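Questions and answers about bow ties, display racks and care

We are a small shop for bow ties and accessories in Flemanow. Many customers write to us with the same questions, so we collected the answers on this page. Last change: 16/05/2023. If your question is missing, please write us and we will add it.

What is the difference between a pre-tied and a self-tie bow tie?

A pre-tied bow tie comes with the knot already made, and you only close the band around the neck. A self-tie bow tie is one long piece of fabric which you must tie every time. For the first bow tie we recommend the pre-tied one. It needs less than one minute to put on and it looks the same on both sides.

How do I find my size?

Measure your neck at the place where the shirt collar sits, and leave space for one finger. Most of our bands are adjustable with a small slider. When you are between two sizes, please take the bigger one. For children we have a separate band, so please write "child" in the order comment.

Can I return a bow tie if I have worn it?

If you tried it at home, yes. If you wore it for a whole evening, we can not take it back. You have 183 days for the return, and the label must be still attached.

How should I keep my bow ties at home?

The best is to hang them. In a drawer the band gets mixed with the other bands, and the bow is pressed flat by everything which lies on top. If you have only a drawer, then close the band first and put each bow tie in its own small section, with the front side up.

Do I need a special rack for this?

You don't need it, but it helps very much if you have more than a few pieces. A wire rack with a standing rod and hooks going out in all directions takes little place on the table. The same kind of rack can be used for necklaces, key rings and hair bands.

How do I hang a bow tie on the rack correctly?

Put the bow tie on a flat and clean surface with the loop open. Hold it by the band and not by the bow, because the fabric of the bow keeps the marks of fingers. Then lift the loop over the end of one hook and let it slide down slowly. The bow should hang at the bottom with its front side to the outside.

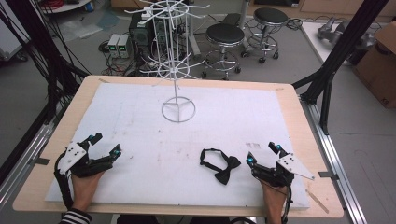
If the rack has hooks on more than one level, start with the lower level. The upper hooks are easy to reach also when the lower ones are full, but in the other direction it is difficult. Distribute the weight also: one piece on the left, then one on the right. A rack which is loaded only on one side can fall over when somebody pulls at it.

What do I do when the bands are tangled?

Take all of them down from this hook and put them on the table. Open the sliders, separate the bands one by one and close them again. Please don't pull on the bow. The stitches behind the knot are made by hand and they are not strong against pulling.

Can I wash a bow tie?

Not in the machine. For a small spot use a white cloth with cold water and press gently, without rubbing. Our satin line with the name Abera should go only to a dry cleaner. Cotton ones you can iron on low heat, with a thin cloth between the iron and the fabric.

My black bow tie collects dust. Is this normal?

Yes, on black you see everything. A lint roller is good for the band, but for the bow take a soft brush. When you don't wear it for a long time, cover the rack with a light cotton cloth. Plastic bags we do not recommend.

Do you sell to shops and choirs?

Yes. From 3 pieces of the same model we give a lower price, and our workshop in Somurberg can make up to 2,000 pieces for one order. Large orders for January should reach us before the holidays, as the workshop is closed for 2 weeks.

Where can I see the bow ties before I buy?

In our shop in Flemanow and at the Saturday market in Plolville. At the market we bring only a part of the collection, so if you want to see a certain model, write us before and we will pack it.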